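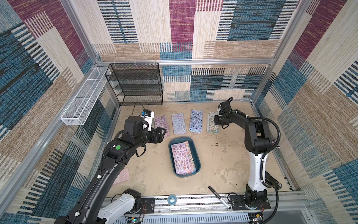
Slide 1 - Two robot arms, patterned walls

**Title: Gathering Enough. Talk notes, 2020-05-07, men's and women's evening group, Vimau Road Chapel**

Text is Exodus 16. Ask people to have it open before I start. Darnell Abernathy reads verses 13 to 30, then straight in. No joke first.

**Opening**

- Thank Silviu Crăciun for setting up the call. Remind everyone to mute.
- In February I opened my work email on the first day of a week off. There were 966 unread messages. I answered them until lunch, with my family waiting in the car for part of it.
- I told myself I was being responsible. My wife asked me who had died. Pause here.
- Tonight is about the Sabbath, and mostly about why we find it hard to stop.

**1. What the people had come out of**

Slide 2, text only: "Six days you are to gather it."

Remind them of chapter 5. Pharaoh takes away the straw and keeps the number of bricks the same. When the people ask for time to worship, he calls them lazy. These are people who have never been allowed to set down their work. Some of them were born into it and so were their parents.

So when God gives food in the wilderness and then gives a day with no gathering, that is a new thing for them. Verse 29 says the Lord has *given* you the Sabbath. Read that line twice.

Point out that this comes before Sinai. The Ten Commandments are in chapter 20. They get the day before they get the law about the day.

**2. Two ways of getting it wrong**

Slide 3, verses 20 and 27 side by side.

- Verse 20: some of them kept manna until morning. It bred worms and stank. They didn't trust that there would be more.
- Verse 27: some went out on the seventh day to gather and found none. They were told, and they went anyway.

Both are the same fear. I have done both. Keep this short, people will see it.

Say something about savings here if there is time. Keeping a savings account is not what verse 20 is about. Joseph stored grain for seven years and was right to. The trouble in verse 20 is that they had been told what to do with that particular food. (I was asked this last time and gave a poor answer.)

**3. What stopping can look like**

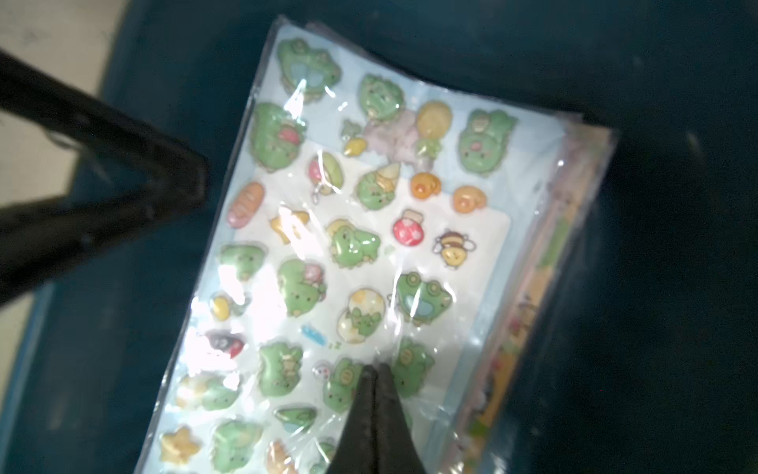 Slide 4 - Frog stickers in their plastic wrap

Go slowly through this part. Most of the group have jobs with shifts, small children, or both. Do not make it sound easy.

- Pick the hours first. A whole day if you can. If you work Sundays, as Silviu did for years at Fatalen, pick another day and tell one person which day it is.
- Do the extra work the day before. Verse 5, twice as much on the sixth day. At our house that means soup made ahead and school bags packed.
- Phone in the kitchen drawer. I still go and get it sometimes.
- Eat with somebody. For now that will be whoever is in your home, or a call with a person who lives alone. Read out the list of members who would welcome a call. Darnell has it.
- Look after the people who can't stop. Deuteronomy 5:14 names the servants, and then the ox and the donkey, and the foreigner living in your towns. If my day off depends on another person never getting one, I need to think about that.

Do not turn this into rules. Read Mark 2:27, "The Sabbath was made for man, not man for the Sabbath."

**4. To those who have too much time right now**

Several people in this group have been laid off since the Baptiste warehouse closed. I need to speak to them directly and not as an aside. Rest is hard to think about when you are worried about rent. The manna chapter was first about hungry people being fed. The chapter's first word to them is bread.

The relief fund stands at $2,418 and is there to be used. Message Darnell or me privately. No forms.

**Close**

Read verse 18 again: the one who gathered much did not have too much, and the one who gathered little did not have too little.

Two minutes of quiet. Time it, I always cut it short.

Questions for the breakout rooms:

1. When did you last stop for a whole day, and what was it like?
2. What are you afraid would happen if you did?
3. Who do you know that needs someone to take a job off them this week?

Silviu prays. Finish by 8:30. Next month is Ruth, chapter 2, the gleaning.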